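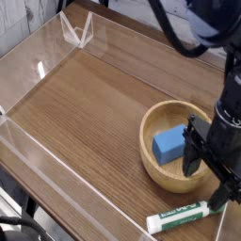
Figure 4. Round wooden bowl on the tabletop, with clear acrylic panels along the edges.

4.2 Plugged in versus on battery

I went into this part of the study expecting a boring answer. Everybody who has played a game on a laptop knows it slows down when you pull the plug, and I figured I'd get one number for how much and move on. What I got was a mess, and it took me most of November to sort it out.

Both machines ran the same Dritus test loop, which is a fly-through of a forest level with the camera on rails. One pass is 630 seconds long. I ran it plugged in, then on battery from a full charge, and I left the screen brightness alone between runs (I had changed it in the pilot, and those runs are thrown out). The frame cap was off the whole time.

On the Fetby, the plugged-in average was 84 frames per second. On battery it fell to 27. That's a huge drop, far bigger than the power limits in the firmware would suggest, and my first thought was that I had left some kind of saver mode on. I hadn't. I reinstalled the graphics driver anyway, ran everything again, and got the same two averages.

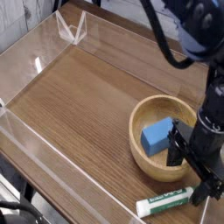 So I started looking at the frame times one by one, and the picture changed. The slow runs weren't evenly slow. The game would hold a decent speed for a stretch, then the graphics chip would drop to its lowest clock and sit there before climbing back. Anyone playing would notice that right away, but an average hides it completely. If I had stopped at the averages, I would have written that the chip was simply running at a third of its speed, and that would have been wrong.

The Prunov acted differently. It lost speed when unplugged too, but it went down once, at the start of the run, and stayed put. I would much prefer to play on that one – a steady low frame rate is easier to live with than a good one that keeps falling over.

My best guess is that the two vendors handle short spikes in power draw in different ways. The Fetby seems to let the chip draw what it wants until the battery controller complains, and then it panics. The Prunov sets a lower ceiling up front. I can't prove this from the logs I have, as neither laptop reports what its battery controller is doing, so please take it as a guess.
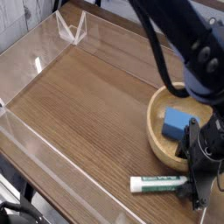 4.3 What happens with a frame cap

If spikes are the trouble, a frame cap ought to help, and that was easy enough to check. I capped the Dritus loop at 30 and repeated the battery runs on the Fetby, 200 passes in all, spread over enough charges that I got very tired of that forest.

The long dips went away in most passes. They still showed up near the end of a charge, and I dropped any pass where the low-battery warning came on. The Prunov barely cared about the cap. Its frame times got a little tighter, but I doubt I could tell the two settings apart by eye. Per-pass results for both laptops are in the appendix, along with the driver versions and the power plan settings.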